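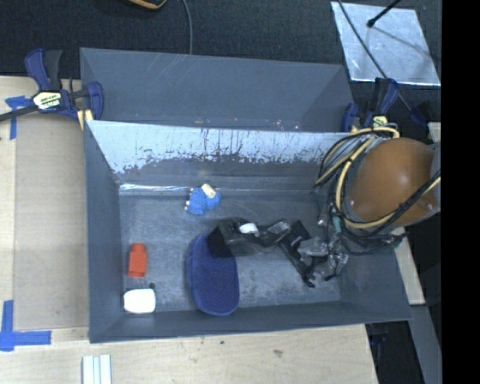 Slide 1. The Hatum cell, bin and gripper, five items in.

Leave this up while people find seats. Start when the door stops banging.

Good afternoon. I look after the picking cell at Teltness. Looking after is the job title I gave myself. The sheet on the wall says "cell contact", which means my phone goes off when the arm stops.

The talk is called Keeping Hatum Running. The abstract promised lessons for the wider field. I wrote the abstract in July, before I had any.

Point at the clamps first, everybody looks at the arm. Blue and black bar clamps near the rear corners of the bin, the sort you'd use for gluing a shelf. We did have a proper bracket drawn up. Skarthorpe quoted for it, and the quote is still in a drawer. The clamps came out of the same drawer.

Two things about clamps. Put the pad flat on the rim, and check them at the start of every shift by pushing the bin with the heel of your hand. If it moves, stop, put it back on its marks and run the position check again. Do not nudge it over by eye and carry on. I have nudged it by eye and carried on. The arm spent a morning picking up the air beside things, very precisely.

Tape. Blue marks on the wood at the far left, one a sort of T and one more of an L. Any corner you care about gets tape. When the tape lifts, replace it before you peel the old piece off, or you've thrown away the only record of where it was. Ask me how we learned that. (Don't wait, someone will ask.)

Next, the cables. This is the longest bit, slow down.

The black and yellow bundle looped round the orange-brown part of the arm is where most of my working life goes. You need enough slack for the wrist to turn all the way both ways, and not so much that a loop drops low enough to catch on the bin. Between those two there is a gap which I would describe as narrow. Our method: drive the wrist to one end by hand, at 4 per cent speed, and watch the loop. Drive it to the other end. Then do it again low down in each corner, where the arm folds up and the cable suddenly has nowhere to go. Only then wrap it.

The wrap is the teal tape just above the gripper. One piece. We tried cable ties and they were lovely until the day you needed to undo one, with snips, next to a live cable. Tape can be undone with fingernails. It also gives up gradually, and I can see it giving up, so I get some notice.

If someone asks why the cables aren't inside the arm: because it isn't that arm.

Gripper. Black fingers, and that slender one has a small hooked tip. Fingertips are the part we treat as food. The log allows 100 hours before they come off for a look, whether or not they've misbehaved. Check the tip for rounding, check the joints for play, wipe everything, put it back. Whoever takes it apart puts it back together, same day. We made that rule after finding a joint pin in a mug.

After refitting, run the Ranasinghe routine. It's a list of 100 picks, same objects, same order, and you write down every drop. It takes nearly an hour and is as exciting as it sounds. Under no circumstances skip it when you're in a hurry. Being in a hurry is how you came to be refitting the gripper.

The bin itself. Look at the rear wall, the bright silvery band with the ragged lower border and the dark scrapes running down through it. Scrapes are useful. I look at the walls before I look at the error log, since the log only knows what the controller noticed. Fresh marks get a pencil date next to them in the cell book, with a sketch. My sketches are poor but they have been consulted.

Objects. The soft blue toy, the red-orange bottle shape, the white one, the big navy oval. Then the tiny dark piece by the corner of the white one. Small bits can end up anywhere, so the bin gets emptied fully at the end of a session, turned over and tapped. Sweeping round the inside with your hand doesn't count.

Lighting, if there's time. The white object comes up so bright you can hardly make out any detail on it. Turn the lamp down before you touch the camera settings. If you change both at once you will never know which of them did it, and you'll have two things to put back.

Running order for a normal morning, read it out, they'll want to photograph it:
Clamps, heel of hand.
Tape marks.
Cable loop at both ends of the wrist.
Fingertips.
Bin empty, then load.
Ten picks at low speed before going to 100 per cent.

Questions. Likely ones: cost (less than the bracket), how long between stoppages (depends who is asking), can they come and see it (yes, mornings, don't lean on the bench).

Hand the clicker back this time.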